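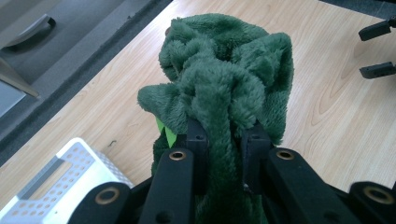
Ticket 3158 – Dryer stops mid-cycle with fleece loads
Status: open, awaiting part
Site: Rudano laundry room, machine 3
Logged by: Faustino Bañuelos

17th March. Drum stops after 11 minutes on the low heat programme and the door unlocks. No fault code. Cotton loads finish normally.

Checked: lint filter clear, vent hose clear, belt tension fine. Supply steady under load.

Moisture sensor reads dry too early with thick pile fabrics. Contacts cleaned, no change. Swapped with the sensor from machine 2 – full cycle completed.

Replacement sensor ordered from Corov. Use timed drying until fitted.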